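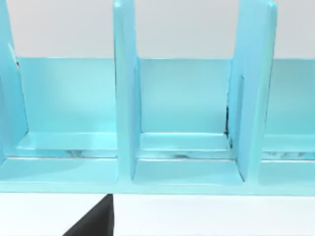 Light blue desktop rack with upright dividers.

Charger and power bank check, my desk at Stostano, July 2023

I go through this whenever I swap chargers around, and Puspita Gunawan asked me to write it up for the rest of the office, so here goes!

Cables: OK. One had a kink near the plug, so I tossed it (I liked that one, too).

Wall plugs: OK. No scorch marks, no wobble. I wiggle every single one.

Power banks: one FAIL. The old Cernon has a slight bulge along the seam. I've quit charging it and it's going to the battery drop-off, not the trash, please!

Labels: redo. Tag 337 has rubbed off almost completely and I had to guess from the sign-out sheet.

Storage charge: OK. I like about 60 percent for anything that'll sit a while.

Airflow: needs work. Somebody (hi, Santino) keeps piling folders on the fast charger while it's running.

Still to do: new tag for 337, and ask Nele Van Acker where the spare outlet covers went.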